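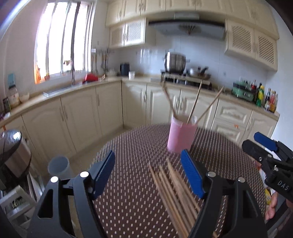
Chopsticks and a pink cup on the table.

March 23, 2018

I finally switched the house over to wood pellets, and since a few readers have asked how the first winter went, I'm writing it down before I forget the details.

The old boiler ran on heating oil. It worked, but the tank was rusting at the seams and the delivery company had stopped coming out our way unless I ordered a full load. In November I had it taken out and a pellet boiler put in its place. The model is a Rurine, the smaller of the two they make. I picked it mostly because the installer in Stovby already had the parts on his shelf.

A pellet is a simple thing. Sawdust and shavings get dried, ground fine and pushed through a die under high pressure. The heat of the pressing softens the lignin in the wood, and that holds the pellet together, so good ones don't need any glue. They go into a hopper, an auger feeds them into the burner, and a fan blows air over them. The boiler decides how fast to feed based on the water temperature. When it is set up properly you hardly see smoke from the chimney, just a shimmer.

Mine was not set up properly at first. For 2 weeks I had black glass on the door and a lot of half-burned pellets in the ash pan. I blamed the fuel and changed brands. The new pellets did the same thing. The installer came back, turned the air up and the feed down, and the problem was gone in an afternoon. I should have called him sooner.

I did learn something about the fuel from all that. The first batch came from Nernameo and was pale, hard and not very dusty. The second was from Vasylenko, darker, with some bark in it. Both burn fine now. The Vasylenko pellets leave more ash, enough that I empty the pan every Saturday and not every other one. They are also cheaper, so I'll probably keep a mix of the two.

Storage is the part I planned worst. I buy by the bag, 30 pounds each, and stack them in the garage. Pellets can't get wet at all. One bag sat against the outside wall with a small tear in the plastic, and by January it had swelled up into something like damp oatmeal. That went on the compost. Everything is on pallets now, with a gap behind the stack – I'd tell anyone to do that from day one.

Cleaning takes longer than I was told. The burner pot needs scraping, the heat exchanger has a lever you pull to knock the soot down, and the flue has to be brushed out. I spend 30 minutes on it most weekends. With oil I did nothing at all except pay the bill.

As for money, I don't have a full year to compare, and this winter was milder than the last one, so I'm not going to claim a number. The monthly cost felt lower. The house was just as warm, and the basement doesn't smell of oil anymore.

Next job is a bigger hopper. The one that came with the boiler lasts 2 days in cold weather, and that makes it hard to go away for a long weekend. There is a bolt-on extension for it, but the ceiling is low down there – I need to measure before I order anything.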